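Chapter 10
Packing Small Goods in Corrugated Cartons

Learning Objectives

After completing this chapter, the student should be able to select a carton suited to its contents, prepare a work surface, inspect the inside of a carton before loading, and place the first items against the folds of the box.

Introduction

Most goods that leave a home, shop, or small warehouse travel in corrugated board. The material is light and inexpensive, and it can be cut, folded, and taped by hand. Its strength depends largely on its edges and corners. A carton that has been folded squarely will carry a load that would crush the same board if it were bent or weakened along a crease.

Chapter 9 dealt with the choice of board. The present chapter takes up the work of packing itself, beginning with the table on which the carton stands.

10.1 The Work Surface

The packing table should be level and large enough to hold the carton with the goods beside it. A covering of paper or cloth protects both the table and the items set down on it. A plain covering is preferred in commercial packing rooms, where small parts must be found quickly. In the home a patterned one is common, such as the white covering with gray sprigs and orange roses shown beside the open carton in Figure 10.1.

Figure 10.1 Open carton on a covered surface
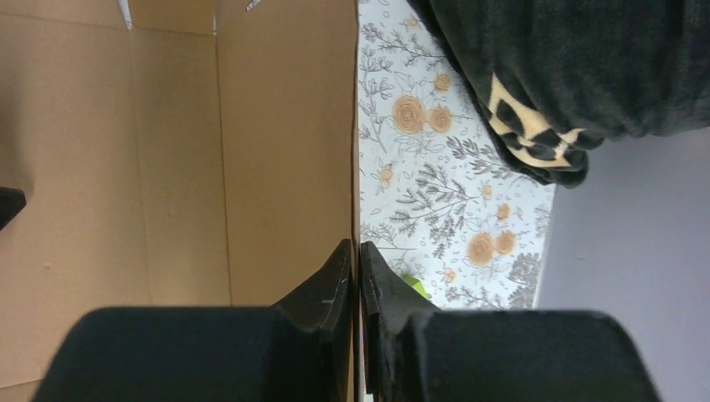
10.2 Inspecting the Carton

Every carton should be examined from above before it is loaded. The packer looks first at the bottom panel and then at each wall in turn. Faint smudges and small specks on the board are ordinary and do not affect its strength. Scraps of paper or tape near the rim should be removed, as they may keep the flaps from closing flat.

Particular attention is given to the corners, where the panels meet and the creases run together. Soft or torn board at this point is cause for rejecting the carton.

Figure 10.2 Interior of a carton, with folds meeting at the corner

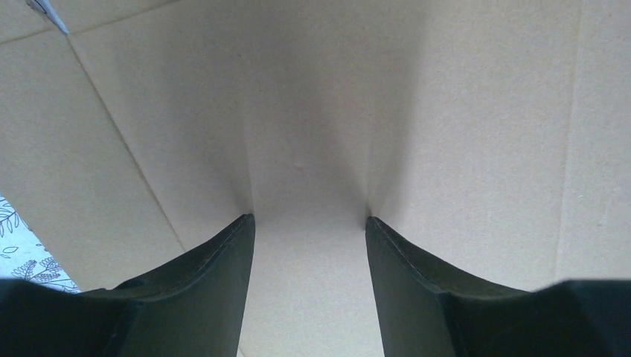

A sound fold is straight along its full length and shows no break in the outer paper. The student should press lightly on both sides of the crease and note whether the board springs back. In the Hurkwood exercise at the end of this chapter, 76 cartons are sorted by this method into 2 groups, those fit for reuse and those to be flattened for recycling.

10.3 Placing the First Items

Heavy items are placed first, on the bottom panel and close to the walls.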